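Household Water Use Diary - Call for Participants

Famholm is seeking households in the Lodbridge area for a study of daily water use. We need 107 households and have places left for 71. Homes on tank water are eligible - please note the tank capacity on your form.

Participants keep a written diary of showers, laundry loads and garden watering for two weeks in March. Meter readings are taken at 7 am and 7 pm. The total time required is almost 900 minutes per household.

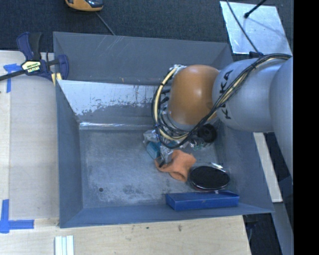 Do renters need the owner's permission?

Only if the meter is behind a locked panel. In all other cases the person named on the water account can sign the consent form.

Applicants must be 18 or over and live at the address for the whole period. Diaries are returned by post in the envelope supplied. Enquiries go to Joris Vanhove, study coordinator.

Recent notices
Garden Soil Survey, Nosent
Meter Reader, casual - Rieger
Changes to diary forms

Contact | Copyright Famholm | Back to top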